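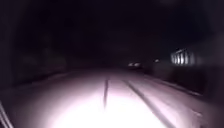

Page last changed: June, 22:49

The Flitstead Path Survey

The contract from Hostari specified that the path at Flitstead be walked after dark, with one lamp, and that all defects be entered on the standard form. Carla Hattar took the lamp. Afaf Abou Jaoude took the form.

They started from the Losville end at a quarter to ten. The method was simple. Carla stopped at each mark in the paving and held the light low. Afaf wrote down its type and direction. Depth was measured with a steel rule.

"Seam," said Carla.

"The last survey has it as a crack."

"Who did the last survey?"

"Stamatopoulos."

Carla put the rule to it and read off 2 millimetres. Afaf wrote "seam" and put a query beside it.

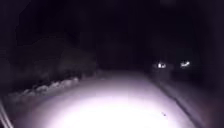

Stamatopoulos had walked the path alone for eleven years. His notes were kept in a box file and used the same terms throughout, except on sheet 61, where under "Remarks" he had written: "Somebody ahead of me. Same pace." There was no entry for the following night. The night after that he recorded the state of the kerb.

"Did he say how far ahead?" Carla asked.

"200 metres."

"Measured or estimated?"

"It doesn't say."

She considered this a fault in the record.

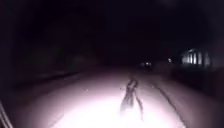 At the next stop Afaf had difficulty with the form, which allowed for straight defects and curved defects but had no box for one that divided. She drew it in the margin. Carla lowered the lamp and they both listened. The footsteps ahead went on for two paces and stopped.

"Put the time," said Carla.

Afaf put the time.

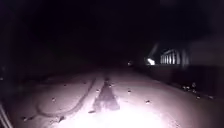 They went on at the agreed speed. Loose material was entered as light, drainage as not tested. Under "Remarks" Afaf wrote one line, looked at it, and added the word "estimated".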